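Prukholm Toy and Puzzle Library: Frequently Asked Questions

Last updated October 13, 2026

Joining

Who can join?
Anyone over 18 with a fixed address within the bus area. You do not need to have children. A fair number of our members borrow jigsaws and table games for themselves, and a few are carers borrowing for an adult. Childminders and nurseries should ask for the group form, which has different limits.

What do I need to bring?
One document with your name and address on it, such as a council tax letter or a utility bill from the past three months. We look at it and give it back. We do not keep a copy.

How much does it cost?
A household membership is £18 a year, or £9 if anyone in the household receives a means-tested benefit. There is no charge per item. Group membership is £40 a year. You can pay by card at the desk or by bank transfer. We stopped taking cheques in July.

Is there a deposit?
Not for ordinary items. Large outdoor toys (anything with a red dot on the shelf label) need a £20 deposit, which goes back to you by the same method you paid with. Allow five working days.

Can I look round before joining?
Yes. Come in during opening hours. Children may play with anything on the low shelves while you look.

Can grandparents use the same membership as the parents?
Yes, if you add them as a second name. Each membership can have two named adults at no extra cost. They don't have to live at the same address, but the first named person is responsible for anything missing.

Borrowing

How many things can I take out?
Four items at a time for a household and 10 for a group. A boxed set is one item, however many bits are in it. A jigsaw is one item. Story sacks are one item, book included.

How long can I keep them?
Three weeks. You can renew once by phone or email, unless someone else has reserved the item. Outdoor toys go out for one week only and can't be renewed between May and September.

What do you have?
The main catalogue has 414 items, of which 163 are jigsaws. The rest is split between construction, pretend play, musical toys, ride-ons, table games, threading and lacing sets, shape sorters and peg boards. The printed catalogue is kept on the desk. The online one is the same list, but new stock is sometimes a week or two behind.

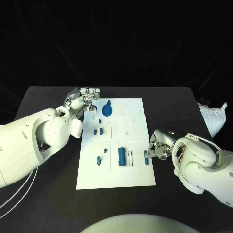
White board with blue parts and pegs on a dark grey tabletop.

What does the coloured sticker on the box mean?
It tells you how easy the item is to handle. Yellow is for chunky pieces that can be held in the whole hand. Green means the pieces need a finger-and-thumb grip. Blue is for small pieces, and these are kept on the top shelf. The stickers say nothing about how clever a child ought to be, and plenty of older members prefer yellow.

Are small pieces safe for my toddler?
Anything with a blue sticker should be kept away from children under three, and from older children who still put things in their mouths. Please check for small parts yourself before you hand over any box, even a yellow one. Boxes occasionally come back with a stray piece from somebody's home.

Can I reserve something?
Yes, up to two items at once. We will text when they are in and hold them for six opening sessions. If you haven't been by then, they go to the next person or back on the shelf.

My child only likes one toy. Can I borrow it again straight away?
If there is no reservation on it, yes, after it has been checked and cleaned. That usually means leaving it with us until the next session. We won't check it in and out over the counter.

Do you lend electronic toys?
A few, mainly musical ones. They go out with batteries in and should come back with batteries in, flat or not. We don't lend anything that plugs into the mains.

Do you lend video games?
No.

Peg boards, sorters and posting boxes

Why do some peg boards have two numbers on the lid?
The first number is how many pegs there should be and the second is how many spares we have put in. Please return both lots. If the spares run out, tell us and we will top the set up.

Which board should I start with?
If the person using it is new to this sort of toy, pick a board with few holes and thick pegs. Start with two or three pegs and keep the others in the bag. Taking pegs out is easier than putting them in, so you can begin with the board full and work the other way. Some children spend a month just taking them out.

The board slides about on our table. What can I do?
Put a damp tea towel or a piece of shelf liner under it. We sell pieces of non-slip mat cut to size at the desk for 50p. Don't use sticky tape on the back of the board. It leaves a mark and we can't get it off without spoiling the paint.

Do colours matter?
Sets in a single colour are useful when you want attention on shape or size. Sets in mixed colours are better for sorting and for copying patterns. Contrast between the peg and the board helps most people, particularly anyone with poor sight. Kuldeep Rastogi at the desk can show you the high-contrast sets, which are listed at the back of the catalogue on the yellow pages. 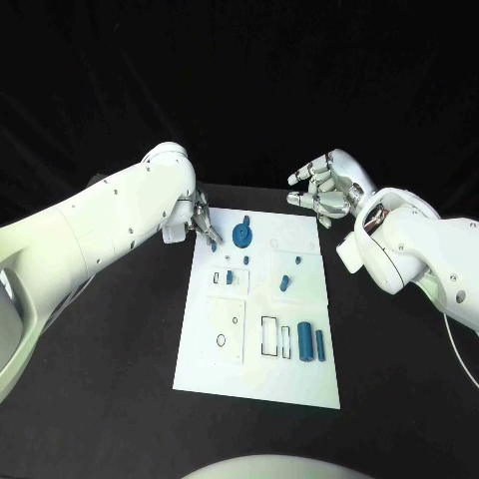

Outlines are worth thinking about as well. A dark ring round each hole makes it much easier to find, and if a board you have borrowed doesn't have them you may draw your own on a sheet of paper and lay the pieces on that first. Please don't draw on the board. We have had felt-tip, biro and once nail varnish to deal with, and only the biro came off.

Can I get a left-handed set?
Peg boards work the same from either side. For lacing cards and the wind-up toys it can make a difference, and those we have are marked L in the catalogue.

Returning and cleaning

Do I have to clean things before I bring them back?
Wipe plastic items with warm soapy water and let them dry fully before you pack them. Wooden items should be wiped with a cloth that is barely damp. Never soak them. Dressing-up clothes should be washed at 30 degrees and do not need ironing.

Everything is wiped again here before it goes back out.

What if someone at home has been ill?
Keep the items until everyone has been well for 48 hours, then return them. Ring us and we will extend the loan so it doesn't show as late. Tell the desk if it was a stomach bug or chickenpox and we will put the box to one side.

What are the late fees?
There are none for the first week. After that it is 20p per item per session, up to £3 in total. You can't borrow anything else until late items are back.

We have lost a piece. What happens?
Look in the car, down the sofa and in the vacuum cleaner, then tell us. For one piece of a jigsaw we write it on the lid and carry on lending. If the set can't be used without the piece, we may ask for a contribution towards a new one. We would much sooner hear at the desk than find out from the next family.

Can I leave returns outside when you are closed?
No. There is no drop box, and things left on the step get wet.

Donations and repairs

Do you take second-hand toys?
Yes, if they are complete, clean and carry a CE or UKCA mark. We cannot take soft toys, bath toys, car seats or anything that has been recalled. Please don't bring more than one bag at a time. The back shelf holds roughly 200 boxes and it is nearly always full.

Who mends the toys?
Nassoro Athumani does the wooden ones and Ravindra Shakya looks after wheels and anything with a motor. Repairs can take several weeks. If an item shows as "bench" in the online catalogue it is waiting for one of them and can still be reserved.

Can I mend it myself?
Please don't, even if it looks simple. We need to know what glue or paint has been used.

Finding us

When are you open?
Session times change with the school terms. The current ones are on the home page and on the door.

Is there step-free access?
Yes, from the car park side. The door opens outwards and is heavy, so ring the bell if you would like it held. Buggies can come in but must be folded when the room is busy.

Is there somewhere to park?
Four spaces, one of them for blue badge holders. The road outside is permit only until six.

Who do I contact with a question that isn't answered here?
Ask at the desk, or write to Mohit Bisht using the form on the contact page. Emails are answered during sessions, so you may wait a few days for a reply.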